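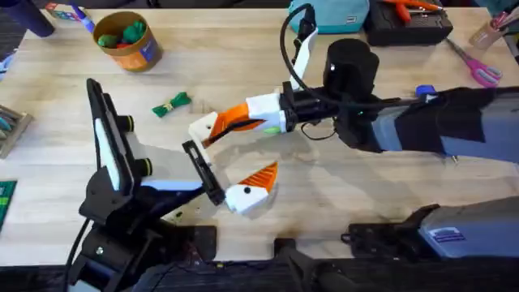
Category: Facilities / Printing and Scanning

Ticket 217: Second-floor printer drops off the network after lunch

Opened by: Kaede Murakami, Kirkitby office
Assigned to: Riku Higuchi
Priority: Normal
Status: Closed

Kaede Murakami, 13:40
The printer by the stairs has gone offline again. Jobs sit in the queue and then fail. Turning it off and on brings it back until the next day. It has been like this since the start of September. I have 12 delivery notes to get out for Benemell before the van goes, so I've sent them to the ground floor for now.

Riku Higuchi, 14:05
Thanks. What does the screen on the printer say when it fails? Does it happen at the same time each day?

Kaede Murakami, 14:20
It says "Ready". Always after lunch, never in the morning. Hinata Miyazaki sits nearer to it and says the same.

Riku Higuchi, 15:10
Checked remotely. The printer was set to get its address automatically, and it was coming back from sleep with a different one. The queue on the print server still points at the old address. Reserved a fixed address for it and updated the queue. Test page printed.

We use cookies to remember your login and to see how this help desk is used. Accept all | Manage settings

Kaede Murakami, 13:55
Fine yesterday, offline again today. Same as before.

Riku Higuchi, 14:30
Address is correct this time, so that part is fixed. The printer stops answering once it goes into deep sleep. Swapped the network cable and moved it to port 8 on the wall switch. No change. Turned deep sleep off in the power menu and left normal sleep on.

Hamidreza Yazdani, 16:15
We had this on the same model at Hoshino. The firmware update cured it, but it resets the power menu, so check that afterwards.

Riku Higuchi, 09:20
Firmware updated before the office opened. Deep sleep had gone back on as Hamidreza said. Turned it off again. Sent a job of 100 pages at 13:30 and it all came out.

Kaede Murakami, 14:10
No trouble all week. Happy for this to be closed.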